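Saturday, August 29, 2020

# Waditz releases water-based coating for office desks and joinery

Waditz has released Plutarus, a water-based clear and tinted coating for interior desks, shelving and fixed joinery. The product is supplied to trade applicators in 4 L and 20 L pails and replaces the company's solvent-borne interior line, which will be withdrawn in December.

Plutarus is a two-component polyurethane dispersion. It is applied by spray or short-nap roller in two coats, with light sanding between coats. Recoat time is four hours at 23 °C and 50 per cent relative humidity. Surfaces can be returned to light use the following day, although full chemical resistance is not reached until the seventh day.

The tinted range comprises 107 colours in matte and satin. Colour matching to existing furniture is available for orders of 200 L or more.

"Most of the enquiries we receive concern white surfaces that have yellowed," said Elie Akl, technical manager at Waditz. "The binder was selected for colour stability first. Gloss retention was the second criterion, and we accepted a slightly longer cure to get it."

## Substrates

The coating is suitable for primed MDF, sealed hardwood and previously painted surfaces in sound condition. Oily timbers should be wiped down and spot-tested. Plutarus is not recommended for floors, wet areas or exterior use — a separate exterior grade is under evaluation and no release date has been set.

White desks remain the most common specification among office fit-out customers. Matte is the default finish for this work and is less prone to showing fine scratches under side lighting.
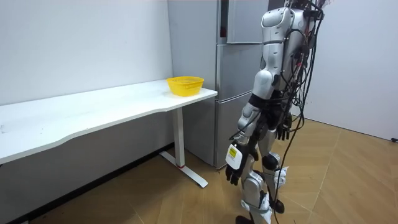
## Availability

Plutarus can be ordered now through Awasthi and Seto trade counters. Existing account holders will be moved to the new product codes automatically. Safety data sheets and the application guide are available on request from either distributor.

Applicator training sessions are held online, with bookings taken through the Waditz technical desk.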